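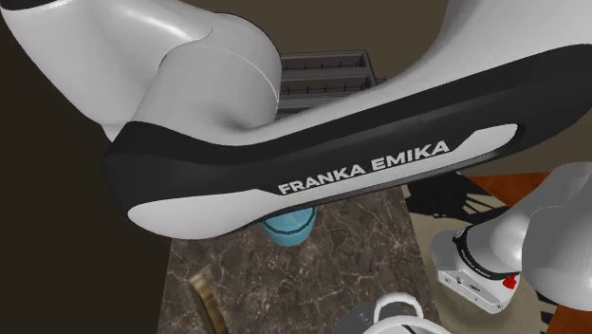

**2022-05-01, cozinha simulada, teleoperação**

Hoje foi a minha vez no comando e ainda brigo com o punho do Franka, que teima em girar pro lado errado quando chego perto da bancada! A Rasha sugeriu baixar o ganho de rotação e melhorou bastante. Gravei 38 demonstrações da tarefa do copo azul e joguei fora três (soltei cedo demais, culpa minha).

Desta câmera o braço tapa a parte de cima do copo, então vou testar outra mais alta. Bilal, salvei tudo na pasta Falau, dá uma olhada nos tempos?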